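Bin picking for a class project: arm keeps missing items near the wall of the bin

Tags: robotics, student projects, grasping, KUKA

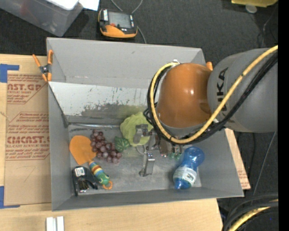 The bin on our bench, with the arm reaching in from the right.

Posted by tamarack_lab on 2021-01-20

This is for a two-semester course where each team has to get an arm to empty a bin of mixed items and set them down on a side table. We are the Kinarell team. The other team in our section is called Brirkero and they are ahead of us, so I can't really ask them.

The rules are simple. The judge puts the items in, the arm gets 10 minutes, and you score a point for every item that leaves the bin and lands on the side table without being dropped. You lose a point if the gripper hits the bin hard enough to trip the stop. The final demo is in June.

Our code works like this. We take a depth image, cut it into blobs, pick the highest blob, fit a box to it and close the two fingers across the short side of the box. Then we lift, go to the drop pose and do it again. Over our last 200 logged tries, everything in the open middle part of the bin went fine. The trouble is with three kinds of item:

Things lying against the slanted panel at the back. The lettuce ends up there a lot. The planner either says there is no path or it comes in at an angle where one finger would scrape the panel.

Flat things. The orange paddle is the worst. The fingers close above it and come up with nothing.

The blue bottle. It is see-through, so the depth image has a hole where the bottle should be, and the code thinks it is looking at the floor of the bin.

The grapes are hit or miss. Sometimes the box is fitted to the grapes and the leaf together and then the center is off.

We have already tried raising the number of points in the cloud and running the blob step with a smaller distance setting. The first one made everything slower and the second one cut the caterpillar toy into pieces, I guess at the color bands, though I don't see why color would matter in a depth image.

What should we fix first? We don't have time to train a large network and only one of us has done any machine learning. We are allowed to change the software and the fingertips but not the bin or the arm.

Gobnait Cronin

I helped run a course like this for a few years, so I will go in the order I would do the work.

Start with the wall cases. You are treating the bin as something the camera finds, but you know where it is. Measure it, put it in the planner as a fixed model, and include the slanted panel as its own surface. A lot of student teams model a box with straight sides because it is quick, and then the planner is wrong in both directions. Your side walls flare outward too, so there is more room near the rim than a straight box would give you and less room near the floor. Check the model by jogging the arm slowly to four or five points along the walls and comparing.

Once you have that, stop making one grasp per blob. Make 30 or so candidates by turning the gripper around the vertical axis and tilting it in small steps, throw out any that touch the bin model, and score what is left. For an item against the back panel, the grasps that survive will mostly have the fingers side by side along the panel, with neither one squeezed in behind the item. You can also tilt the whole gripper to match the slope of the panel. That alone should get you most of the lettuce.

If no candidate survives, push. Write a short move that puts a closed finger beside the item and drags it toward the middle, then take a new image. It costs you a few seconds and it can't lose you a point if you keep the speed down.

For the paddle, look at the height above the floor. If a blob is thinner than a couple of fingertips, don't use the blob's center height as the target. Go down to the floor height plus a small margin and close there. You may need some give in the wrist or in the fingertips so that touching the floor doesn't trip the stop. Since you are allowed to change the fingertips, a thin tapered pad would help more with flat items than any code will. Keep the pad soft, and test it at low speed before you go back to your normal settings.

For the grapes, grasp near the densest part of the blob and ignore the box center. The leaf is thin and will not pull the answer very far.

The bottle is a different kind of problem and I would leave it for last. It is one item. Get the wall cases done and you will gain far more.

One thing about your clamps. The orange-handled one on the upper left edge of the bin sticks up above the rim, so put a block in the planner for it as well. Then mark where the bin sits on the table with tape, because any model you measure is only good until somebody bumps the bin.

daly_street_maker

Get a suction cup. Parallel fingers are bad for flat stuff, everybody knows this. Our club used one and we picked up pretty much all of it.

tamarack_lab

We can only change the fingertips, so no suction. Thanks anyway.

nuvitia_jo

Agree with most of what Gobnait wrote. I'll add something for the bottle, as we had clear items in our bin too.

Don't try to fix the depth image. Use the missing part. When a patch of pixels comes back with no depth, and the same patch had good depth in an image of the empty bin, there is probably something see-through or shiny sitting there. Save one set of empty-bin images before the run and compare. You get a rough outline, and for the height you can use the color image to tell that it is the bottle and plug in its measured thickness.

Two warnings. The shiny strip along the seam, where the back panel meets the floor, may give you holes of its own, and they can move a little when the light changes. Mask that strip out. Also, your bottle has a printed label on the lower section, and you may well get good depth on the label even when the rest is missing. Check your logs. If the label shows up as a small blob by itself, you could grasp right there and be done with it. Ours had a narrow waist as well and we had better luck closing on the waist, but the fingers have to be turned the right way.

On the caterpillar getting cut up: it depends on the camera. If yours works from two color images, dark bands and bright bands can come back with different noise, and a small distance setting will then split them. Put the setting back to what it was. Merge blobs that are close and at similar height, and accept that now and then you will merge two items. A bad merge usually costs you one failed try.

Last thing, write down the reason for each failure when you log it. We had 272 tries in a spreadsheet with a yes or no column and it was useless when we had to write the report.

tamarack_lab

Thank you both. We have started on the bin model with the slanted panel in it. I looked in the logs and the label does come back as its own blob in some of the images, but we were throwing it out because it was under our minimum size. I will try a lower limit for that area and post again after we have run it with the new candidates.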